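Wadeo 2305 Portable Broadcast Mixer

Sold by Andska – Radio and Live Audio
Item number: 2305
Availability: In stock, ships Monday

The Wadeo 2305 is a compact mixer for live radio away from the studio. It handles microphones, music playback, headphones and the line back to the station from one unit. Small stations use it for street fairs, high school games and club nights where a full desk won't fit on the table.

The case is steel with rubber corners. All connectors are on the back panel except the presenter headphone jack, which is on the front left. The faders are long-throw and can be replaced one at a time with a small Phillips screwdriver. You don't need to open the main case. 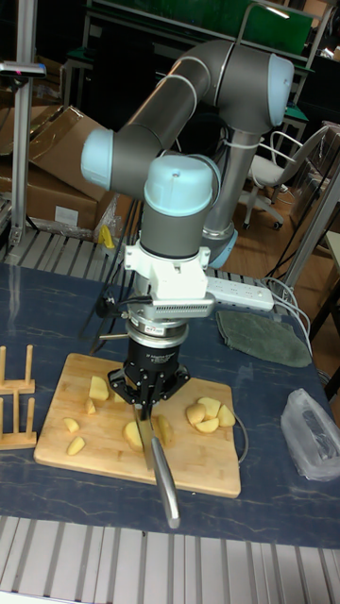
One customer review says the fader swap took less time than finding the screwdriver, but that the replacement knobs are a slightly darker gray than the originals. The same review asks for a lock on the power inlet.

A locking power lead is now supplied with every unit. If you bought yours before August and have the older push-in lead, Andska can send the new one for the cost of postage. The inlet on the mixer did not change, so it fits older units too.

Inputs and outputs

Microphone inputs: 2 on XLR, phantom power switched separately
Line inputs: stereo pair on quarter-inch jacks, stereo mini jack for a phone or laptop
Program output: balanced stereo on XLR
Headphones: presenter and guest, separate volume
Talkback: built-in microphone on the front panel, push to talk
Return feed: balanced mono, can be sent to either headphone output

The return feed has its own level control. Set it before you go on air, with the studio sending its normal program at its normal level. If the studio sends back a full mix with your own voice in it, you will hear yourself late in the headphones. Ask them for a mix-minus feed instead. 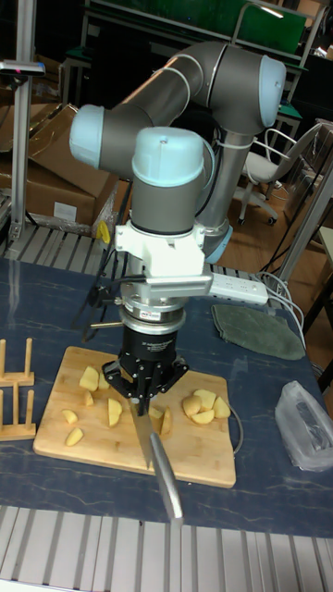
Some stations can't supply mix-minus. In that case, turn the return down during live links and use the cue light. It comes on when the studio closes its contacts, and it is bright enough to see outdoors with the sun behind you.

Power

The mixer runs from the supplied adapter or from the optional Broltis battery pack, which clips underneath. If mains power fails with the battery fitted, the mixer switches over without a gap in the audio. The battery indicator turns amber and then red. Plan to change packs at amber – the red stage is short, and it gets shorter in cold weather.

The pack charges in place while the mixer is plugged in. It can also be charged on its own with the Broltis desk charger, sold separately.

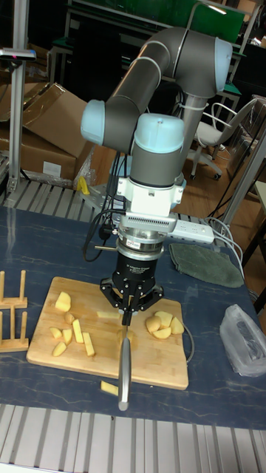 Another customer writes that the battery pack lifted the mixer enough to make the front jack awkward under a closed laptop shelf, and suggests a right-angle headphone plug. A standard quarter-inch right-angle plug will fit.

Carrying case

The Tsoukalas soft case is made for the 2305 and has room for the mixer with the battery fitted, two handheld microphones and short cables. Long XLR cables need a separate bag. The lid zips all the way around and comes off, so the mixer can stay in the case during a show. Leave the side flaps open when you do this, or the vents will be covered.

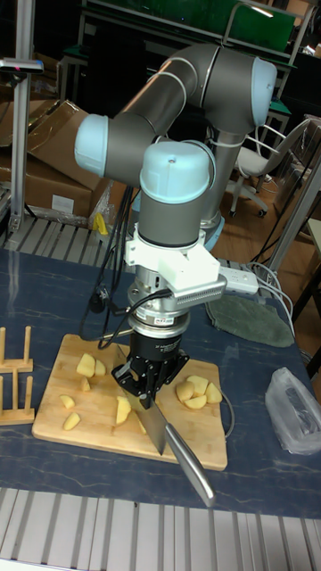
In the box

Wadeo 2305 mixer
Power adapter with locking lead
Spare fader and knob
Printed quick guide

Microphones, headphones, the battery pack and the carrying case are not included.

Returns and service

Unused units can be returned within 15 days in the original box. Repairs are done at the Andska workshop. Write your serial number on the repair form; it is on the label under the mixer, and you will need to unclip the battery pack to read it.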